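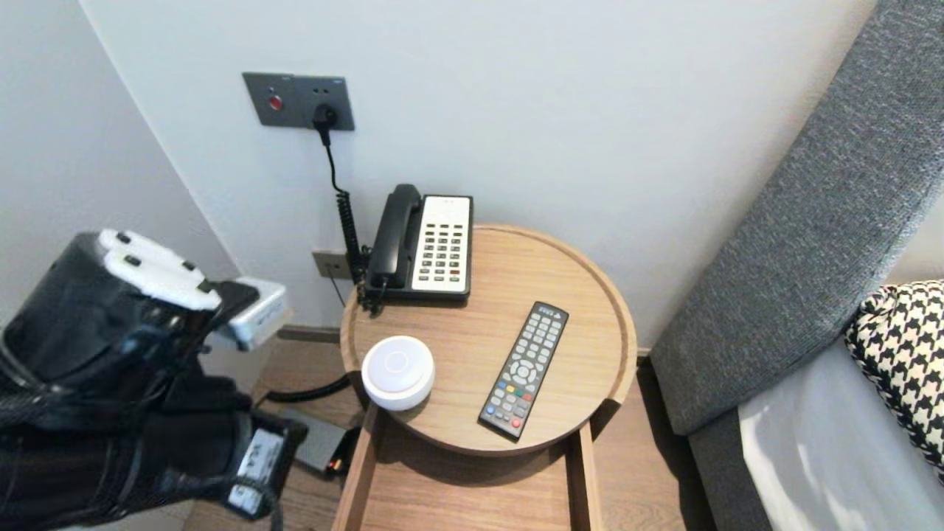
Chapter 13
Paying for Public Services: Taxation, Borrowing and Fiscal Rules

Every government must decide how much to spend, how much to raise in taxes, and how much to borrow to cover any difference between the two. These choices are known together as fiscal policy. They affect the whole population, although many of the things they pay for are so familiar that they are seldom thought of as matters of policy. A corded telephone on a bedside table, for instance, is a private possession, but the use of it may depend on cables laid under public roads, on an emergency call service paid for from taxation, and on laws that say who must be offered a line and on what terms. Governments differ over which of these costs should be met by the taxpayer and which by the customer. They differ also over when the bill should be paid: at once, through taxes, or over many years, through borrowing.

This chapter examines how such decisions are made and what limits are placed on them. It builds on the account of the annual budget given in the previous chapter, and readers who are unsure of the difference between a budget deficit and the public debt should look again at that chapter before going on.

What you will study

By the end of the chapter you should be able to:
explain the difference between current spending and capital spending;
describe the main forms of fiscal rule and the reasons governments give for adopting them;
set out the arguments for and against borrowing to pay for public works;
use the Konora case study to judge how a fiscal rule works in practice.

13.1 Current and capital spending

Current spending pays for services as they are used. The wages of teachers, the medicines given out in hospitals and the fuel burned by ambulances all fall under this heading. Capital spending pays for things that last, such as school buildings, bridges and water mains. The distinction matters because the benefits of the two kinds of spending arrive at different times. A bridge opened this year may still be in use in 40 years, and it can be argued that those who cross it in future should bear part of its cost.

The line between the two is less firm than it may appear. Repairing a roof is usually treated as current spending, while replacing it is treated as capital. A council that is short of money for repairs may therefore allow a roof to fail and then borrow to replace it, at a higher total cost. Training a nurse brings benefits over a whole working life — yet in most public accounts it is recorded as current spending.

13.2 Why governments adopt fiscal rules

A fiscal rule is a standing limit on some part of the public finances. It may be written into law, or it may be no more than a promise made by a party before an election. Three forms are common. A balance rule limits the deficit, a debt rule limits the total owed, and a spending rule limits how quickly spending may grow.

Supporters hold that rules of this kind reassure lenders and keep down the cost of borrowing. They also point out that ministers face strong pressure to spend before an election and to leave the cost to their successors. Critics reply that a fixed limit takes no account of circumstances. During a recession tax receipts fall and the cost of benefits rises, so that a government bound by a strict balance rule may have to cut spending at the time when households most need support. Capital projects are often the first to be delayed, as their absence is not felt at once.

Many rules therefore contain an escape clause, which suspends the limit in an emergency. The wording of such clauses is a frequent cause of dispute, and we return to it in section 13.5.

13.3 Case study: the Konora debt rule

The district of Konora adopted a debt rule in June, following a long argument over the state of its water supply. The rule limits the district's debt to 33 per cent of its yearly income. At the time, almost half of the pipes in the towns of Arnavside and Akande were past their planned working life, and engineers had listed 3,847 separate repairs as urgent.

The Trakel Plan, put to the district assembly on 9th October, proposed to replace the pipes with borrowed money and to exclude the loan from the debt rule. Those in favour argued that delay would raise the final cost. Those against accepted that the work was necessary, but held that a rule set aside within months of its adoption would carry little weight afterwards.

As you read the extracts from the assembly debate, note which speakers object to the rule itself and which object only to the way it was applied.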